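A Ball, a Basket and a Lot of Waiting

12 November 2018
By Pui-shan Chuang

Print this article
E-mail this article

Stamness opened its doors in October, one afternoon only, and I got there late. Wrong entrance. Then a sign-in sheet, then a second sign-in sheet, then a visitor sticker that wouldn't stick to wool.

The building is at 485 on the service road, past the tile warehouse. From outside, nothing. Inside, long corridor, coffee in a steel urn, people holding their coats. The arms are in the back rooms. Doors open, lights on, go in where you like. Most of us drifted to the room with the ball.
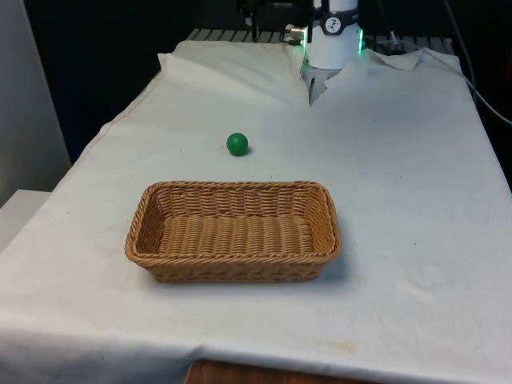

Green ball, wicker basket, white cloth, one arm. 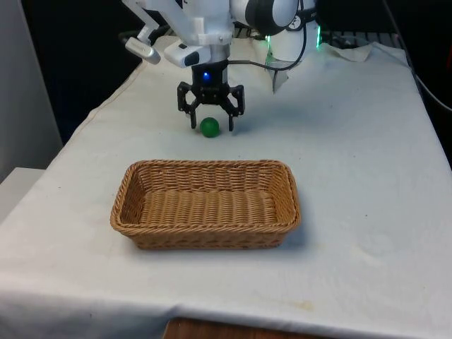 Hoi-yan Siu thinks open days like this one should come with a warning, that people walk in expecting a show and what they get is work, and work at the speed the work needs. "You'll be bored for a bit," she told our group, "and then you'll start taking sides." She was right about the sides. A man next to me was muttering at the arm inside of five minutes. Left a bit. Left. No, your other left.

The job sounds like nothing. Ball goes in the basket. A toddler does it, then does it again until you hide the ball. But Siu, who spent most of the afternoon on her feet answering the same four questions, wanted us to think about what has to be settled before any of it happens. Where is the ball. How big. Which side do you come in from. How low can you go before you're pushing on the table. A ball rolls if you nudge it, and then every answer you had is old.

The cloth came up too. A woman with a notebook asked why not a nice hard flat top, and Siu said homes have tablecloths. Wrinkles and all. If a program only copes with a clean bare bench it isn't much use to anyone with a kitchen, was the gist. I wrote down "wrinkles = good??" and underlined it.

Numbers, for those who like them. The project goes by the name Kragh and the Stamness people had logged 3293 tries at pick-and-place jobs by the day of the visit. They keep every one. 2103 are marked as good, and the rest are kept too, in a separate folder, and Siu says that folder gets opened more often than the other one. I asked what the worst job was. Socks, she said, no pause at all.

Next room over, Pestby. Smaller outfit, rents bench space, makes fingertips. Just the tips. They had a tray of them out and you could squeeze them, soft ones, ribbed ones, a kind of rubbery thing like a pencil eraser. I squeezed all of them. Their pitch is that everybody spends money on the arm and then bolts on whatever fingers came in the box. Could be true, could be a pitch. Nice tray though.

Cenbridge was supposed to show a drawer-opening setup and that one was down. Paper note on the door, "back at 2", and it was already well past. I went by again before I left and the note was still there. A kid had drawn a robot on it.

What do people ask at these things? Jobs, mostly. Will it take mine. Siu doesn't duck it but she doesn't give you a speech either. She said she'd like it to help her aunt get things off the floor, and that it is a long way from her aunt's floor. Somebody asked how long. She said she'd quit guessing years ago. Somebody else asked if it could fold a fitted sheet and got a laugh, and then a real answer, which was no, and also that she can't.

The price question got asked twice and passed over twice. There is a figure, I'm told, just not one they give out to people in stickers.

I stayed longer then I planned. You do get pulled in. There was a second ball job later on, and a cup job, and by then the muttering man had pulled up a chair and was explaining the whole thing to his daughter, mostly wrong. The coffee had run out. Parking in the tile warehouse lot is fine after four, by the way, they don't check.

Stamness says another open afternoon is planned for spring, no date yet. Use the side entrance.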